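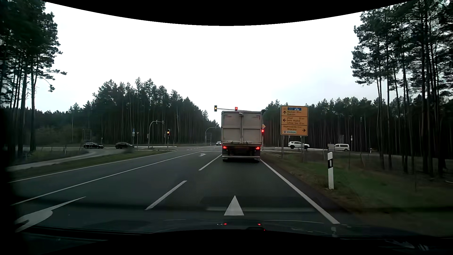

Driving in Germany: Frequently Asked Questions About Traffic Lights, Direction Signs and Trucks

Todell Road Trips – Help pages
Last updated Sunday, January 12, 2025

These are the questions we get most often from customers who have rented a car through us and plan to drive in eastern Germany, mainly in Saxony and the Lusatia area around Bautzen and Hoyerswerda. Most are from drivers who learned in the United States. The answers cover ordinary passenger cars. If you are renting a motorhome or towing a trailer, read the Taltham Motorhome Guide in your booking folder as well.

READING THE SIGNS

Why are some direction signs yellow and others blue?

Yellow signs with black lettering are used on federal highways and other roads outside the autobahn network. Blue signs with white lettering are used for the autobahn. When a yellow sign has a blue strip in it with the white motorway symbol, the strip shows the way to the autobahn. At a junction near Hoyerswerda, for instance, the panel pointing straight ahead has the motorway symbol on it and gives Bautzen as 35 km.

Why does each town seem to have two names?

Much of Lusatia is the home of the Sorbs, a Slavic people with their own language. Signs in the Sorbian settlement area are in German and Sorbian. Bautzen is Budyšin, Hoyerswerda is Wojerecy, and Uhyst is Delni Wujězd. You may also see the two names separated by a slash, as in Lohsa/Łaz. It is one town in each case. Our printed itineraries use the German names only.

My navigation unit can't find the Sorbian name. What should I enter?

Enter the German name. The Isah units supplied with our cars accept German spellings with or without the umlauts. If you get more than one result for a small village, check the postal code in your booking folder. Village names are repeated all over Germany.

Are the distances in miles?

No, all distances are in kilometers. To get a rough idea in miles, multiply by 0.6. Bautzen at 35 km is a little under 22 miles, and 6 km is a little under 4 miles. Speed limits are in kilometers per hour and the sign shows only the number, with no unit.

What does "Klinikum" mean on a sign?

It means a hospital, usually a larger one. Other words you may come across are "Krankenhaus" (also hospital), "Zentrum" (town center), "Bahnhof" (train station) and "Umleitung" (detour). Detour signs are yellow too, so read the word before you follow the arrow.

Should I follow the sign or the navigation unit if they disagree?

Follow the sign if there is a detour or road work. Otherwise either will normally get you there. The unit tends to pick the shortest time, and in forest country that can mean a narrow road with a poor surface. The signed route is usually the easier one to drive.

TRAFFIC LIGHTS

Where do I look for the light?

The main signal is normally at the near side of the intersection, close to the stop line. At larger junctions there is often a second one hanging over the lanes on a mast arm. American drivers are used to looking for a light on the far side and sometimes roll past the line, and then have no signal in view. Stop at or before the white line and you will be able to see it.

The lights over my road show different colors. Which one is mine?

Each lane or group of lanes can have its own signal. The left-turn lane may be shown amber while the lanes going straight on still have red. Take the signal that belongs to your lane and ignore the other. If the signal has an arrow in it, it applies only to traffic going that way. Pick your lane early – the direction signs before the junction will tell you which one you need.

What does red and amber together mean?

Get ready, green is next. You still have to wait for the green before you go. The sequence is red, red with amber, green, amber, red. Amber alone after green means stop if you can do so safely.

Can I turn right on red?

Not in general. It is allowed only where there is a small sign with a green arrow on a black background fixed beside the red light. Even then you have to come to a full stop first and give way to everybody, including people on foot and on bicycles. If you don't see that sign, wait for green. You may turn on a lit green arrow signal without the stop.

What is the yellow diamond sign for, and why is it next to a traffic light?

The yellow diamond with a white border is the priority road sign. It says that traffic on your road has the right of way over traffic from the side roads. When the traffic lights are working, the lights decide and the sign is ignored. When the lights are off or flashing amber, the sign counts. Some junctions are switched off late at night, so you may well need it.

What if there is no sign and the lights are off?

Then the rule is right before left. Vehicles coming from your right go first, even if their road looks smaller than yours. This is the rule our customers have the most trouble with. It is common in residential streets.

Are there cameras at the lights?

At some of them, yes. A fine from a red-light camera goes to the rental company, which passes your details to the authorities and charges a handling fee. The fee is listed in your rental agreement and is separate from the fine. We can't cancel or reduce either one.

DRIVING BEHIND TRUCKS

A truck ahead blocks my view of the lights. What should I do?

Hang back. The closer you are to a tall box body, the more of the junction you lose. With more space you can usually see a light above the roof or one beside the truck. Don't follow a truck over the line on the assumption that the light is still green. Wait until you can see a signal yourself.

How close can I stop behind a truck at a red light?

A good habit is to stop where you can still see the bottoms of the truck's rear tires and a bit of road. This also leaves you room to pull out if the truck breaks down.

How much distance should I keep on the open road?

The usual rule is half your speed in meters. At 100 km/h that is 50 meters. Leave more in rain and in winter, and more again when the road runs through forest, where shaded stretches can stay icy after the rest has cleared. Tailgating fines in Germany are high.

How fast do trucks go on these roads?

Slower than you. Outside towns the limit for cars is normally 100 km/h on an ordinary road, and heavy trucks are limited to 60. You will catch up with them. Overtake only where the line in the middle allows it and you have a long clear view. On a short leg, staying behind costs you a few minutes at most.

What are the triangles on the back of some vehicles?

Red triangular reflectors mark a trailer. If you see a pair of them at the rear, allow for a long vehicle when you think about overtaking.

LIGHTS, TIRES AND WEATHER

Do I have to drive with headlights on during the day?

It isn't required for cars in clear weather, though plenty of people do it. You must use low beams in fog, heavy rain, snow and tunnels. Daytime running lights are not enough then, and on many cars they don't switch on the tail lights.

Will my car have winter tires?

All cars collected from November through the end of February have them at no extra charge. Outside those months ask us before you book. German law asks for suitable tires whenever the road is icy or snowy, whatever the date.

What about deer?

Take it seriously in the pine forests, above all at dusk and dawn. Slow down where you see the triangular warning sign with the leaping deer. If one crosses, expect another. If you hit an animal, stop, put out the warning triangle, and call the police on 110. You need their report for the insurance.

OUR CARS AND ROUTES

How long is the Lusatia route?

The full loop is 952 km as printed. The short version is 395 km. Either can be started at any of the 9 pickup points on the map in your folder. The distances don't include side trips.

Is the Bikau cover worth taking?

Bikau is our name for the add-on that covers glass and tires. It doesn't cover the underside of the car or using the wrong fuel. If you plan to use small forest roads we would take it. You can add it up to 2 days before pickup, and not at the desk.

Who do I call if I break down?

Use the number on the key tag, day or night. Give the name of the last town you passed, in German, and the road number if you know it. In an emergency call 112.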